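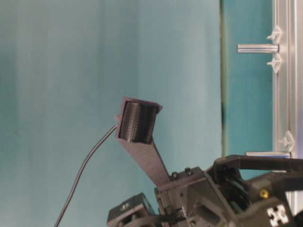

Figura 7.1. Muñeca de un robot con la cámara montada sobre un brazo impreso en 3D. El cable de la cámara cae en arco por un lado.

Capítulo 7
Fallos de cableado en la muñeca

En marzo de 2024 la célula de ensayo de Nakdale se detuvo a mitad de un ciclo. El controlador registró la pérdida de imagen de la cámara de muñeca, pero el brazo siguió avanzando 200 milisegundos con la última posición calculada y la pinza golpeó el perfil del bastidor. No hubo heridos.

Facundo Yáñez, técnico de mantenimiento, revisó primero el programa y no encontró errores. La avería estaba en el cable: un conductor se había partido junto al conector tras 890 ciclos, todos con el mismo giro de muñeca. El fabricante del cable garantizaba 2000 flexiones, con un radio de curvatura mayor que el empleado en el montaje.

El caso plantea dos problemas distintos. Uno es mecánico: cómo guiar y sujetar un cable que se mueve con la herramienta. El otro es de seguridad funcional: qué debe hacer el robot cuando deja de recibir datos de un sensor.

En este capítulo se estudian:
7.1 Fatiga por flexión y radio mínimo de curvatura
7.2 Sujeción de cables en la muñeca
7.3 Detección de la pérdida de señal
7.4 Parada segura y rearme
7.5 Redacción del informe de incidente

Conviene repasar antes las categorías de parada del capítulo 4.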